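November 9, 2025

Back bench, packing day for Cundow. I meant to write this up last night and instead sat down with a cup of tea and that was the end of me, so it's going in now while I still remember which pile was which.

The aim was modest. The Cikero order is 41 sample sets, and before any of them gets wrapped I wanted to settle on a box. We have been using whatever comes back to us from deliveries, and I'm fond of that habit (it saves money and it keeps the corner by the door from filling up), but the old boxes have been cut and folded and cut again until they're more notch than wall. So the morning went on clearing the white tables and deciding what a reused box has to look like before we trust it with anything of Rosalind's. 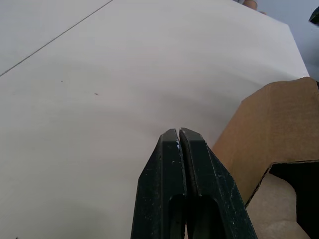

I also want to get down what we agreed about the tabletops, while it's fresh. No cutting straight onto the white, please, not even one quick slit. There's a mat for it on the shelf under the tape. And when the two tables are pushed together, mind the seam – a small box set down across it can rock a little, and then your fold lines go off and you blame the ruler. I blamed the ruler for most of October.

Now the boxes. The one I kept coming back to has a divider folded inside it, and I do like a divider. It gives the small parts their own corner and leaves the deeper side for the wrapped piece. What I don't like is the torn top edge on flaps like these, where the fluting shows. Tape won't sit flat on it. Rosalind Tillman's suggestion, from the last time this came up, was to trim back to clean board and lose a little height, and I think she's right, though it pains me to cut down a good box.

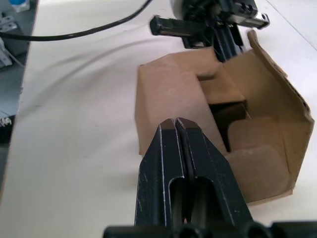 Photo: Wilis workshop, packing bench

Weights, for whoever does the next batch: the wrapped piece is 300 g and the small parts come to 18 g with their bag. A full set with paper, card and box came to 531 g on the kitchen scale. I'd like to see that come down before December, when Işık will want the same thing in the larger size and the postage gets silly. Shredded paper in place of the folded sheets might do it. I haven't tried.

A box with a step cut into its top edge is still fine for carrying things between benches, so don't throw those out. Just don't post them. A flap pulled about by one corner will crease where you least want it, so take hold of it lower down if you can. 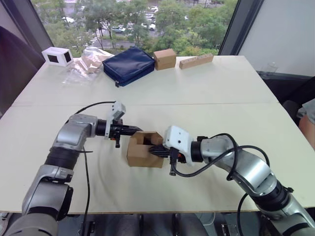 Open box with the stepped notch, white tables, both arms on it.

Still to do: trim a few flaps and see how the tape takes, find the wider roll (I had it!), and ask Cundow if they mind a plain box with old fold marks on it. I suspect they won't, but I'd sooner ask. Divider pattern is penciled inside the back cover of this book.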